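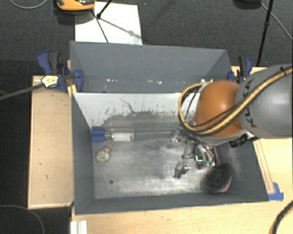
Equipment Review: Gonorar Two-Compartment Picking Bin

Prepared for the Divthorpe Student Robotics Club by Nesrin Gezer, equipment coordinator

The club purchased one Gonorar bin in February for use in the student picking project. The unit cost $295 and was reviewed over seven weeks of regular sessions with the KUKA arm. Ismail Alaoui and Shaimaa Erraji ran the trials and kept the log.

Construction

The bin is rigid and well finished at the corners. The larger front compartment gives the gripper enough room to approach a hairbrush or a long clear tube from more than one side. The walls do scuff, and the metallic floor produces bright streaks under overhead light. Students working on vision found these reflections troublesome and had to adjust their settings twice.

Mounting

No mounting hardware is supplied. The club holds the bin with a bar clamp on each side, and this arrangement has been satisfactory. Teams should check both clamps before each run – a small shift in the bin is enough to spoil a calibration.

Performance in Student Trials

The final trial set consisted of 77 picks, of which 63 were successful. Most failures involved narrow items lying close to a wall. The reviewers attribute these to the grasp planning code and do not count them against the bin. Adel Tazi's team has since begun work on a revised approach angle.

Documentation

The printed guide covers assembly only. Lakshmi Rodrigues has written a one-page setup sheet, which is kept with the club's spare parts.

Recommendation

The Gonorar bin is suitable for supervised student use and is approved for the coming competition season. A matte floor insert would improve it considerably. Clubs with a limited budget may wish to compare the smaller Flurkard model, which was not tested for this review.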